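My second summer of working abroad began at a bus stop in Prendby, at 6 in the morning, with one backpack and a paper bag of cheese rolls I had been told not to eat all at once. I ate them all at once. I was so happy to be there that I didn't care!

The job was at a lakeside campground called Skandley, 22 cabins and a long meadow for tents. I had signed up as a "general helper," and I pictured myself pointing families toward the showers. My first shift was laundry. So was my second. By the end of the week I could fold a fitted sheet into something close to a rectangle, and I still show this off to people who haven't asked.

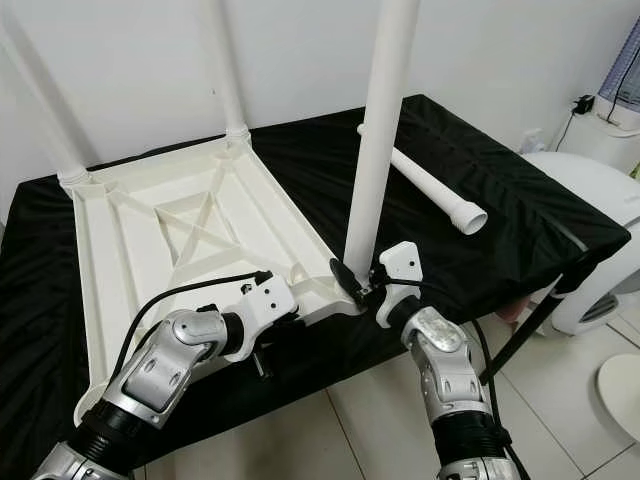
The other helpers came from all over, and we shared a house behind the reception building with one bathroom and a kitchen where every shelf had a name taped to it. We cooked together most nights anyway. Somebody would start rice, somebody else would bring eggs, and an hour later there was a meal that didn't belong to any country at all. I learned to say "pass the salt" in four languages, and "who used my towel" in two. 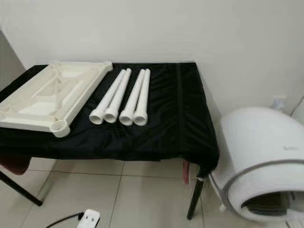
Posted by the girl with the backpack in Summer Jobs, December

On our free afternoons we took the number 7 bus into town. It went the slow way, past the Palteck boatyard and a hill full of sheep, and the driver would wait if he saw you running — such a small thing, but coming from a big city I was amazed every time. In town we always went to the Chaudhry bakery, where the cardamom buns came out in the middle of the afternoon and were gone before the bus back. I have tried to make them at home three times now. The third batch was pretty good! (The first went to the birds.)

The best night was the midsummer party. The whole village came down to the water with blankets and guitars, and it never got properly dark, so none of us noticed how late it was. I danced with a grandmother who was a far better dancer than me and swam in a lake so cold I forgot how to speak English. Then I had breakfast shift. I poured coffee for a full dining room on no sleep and grinned the entire time.
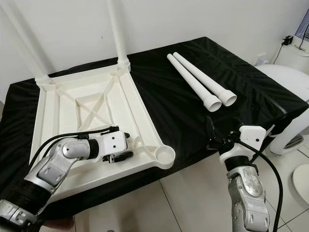
People ask about the money, so let me be open about it. I came home with 1,000 dollars after the flight, and I could have made more by staying put. But I also came home able to drive a tractor in a straight line, which I'm counting as pay. Applications for next summer open soon and mine is already written — I've asked for anything except laundry, though I'd take the laundry too.

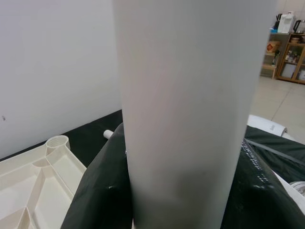
Pale gray against black fabric.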